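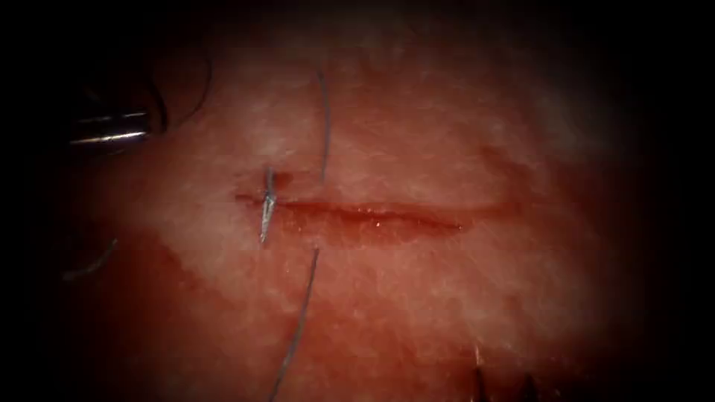
Poonam Mathur wrote in to ask whether the barn at Zilau could really seat 200 for dinner, as the brochure claims, or whether that number was for a standing reception. I went to the venue's open day on Sunday to find out, and the answer is that it depends on the tables.

With round tables the barn holds fewer than the brochure says. The 200 figure is for long tables set in rows, with no dance floor. If you want dancing in the same room, the events manager, Ghassan Karaki, told me to plan on 100 seated. Larger parties move to the upper barn after dinner, across a gravel yard with no cover. Bring umbrellas, or pay extra for the canopy.

Parking opened at ten and there was a line at the gate by half past. The tour went from the barn to the orchard, then the bridal suite, then the kitchen. The orchard is where most outdoor ceremonies take place, and it slopes more than I expected. Chairs go on the flat part near the wall. There is one outdoor power outlet, so check with your musicians.

Gastetard had the food tasting. I tried the squash tart, the short rib and a lemon cake. The short rib was good and the tart was a little dry. Their menus start at $46 a head, and that includes plates and glasses but no bar staff. You can use an outside caterer if you pay a kitchen fee.

Dovano brought tents and lighting. They had one bell tent set up with two beds and a stove. Guests can camp in the lower field from May through September, and the bathrooms there are new.

The rental fee is $3000 for a weekday. Saturdays cost more and most of next September is already booked. Trilok Rana takes the bookings and will hold a date for a week without a deposit.

Music has to stop at eleven. The nearest hotel is a 20-minute drive, and the venue keeps a list of cab companies at the front desk.

The next open day is in March. Sign up by email.

Posted December 28, 2025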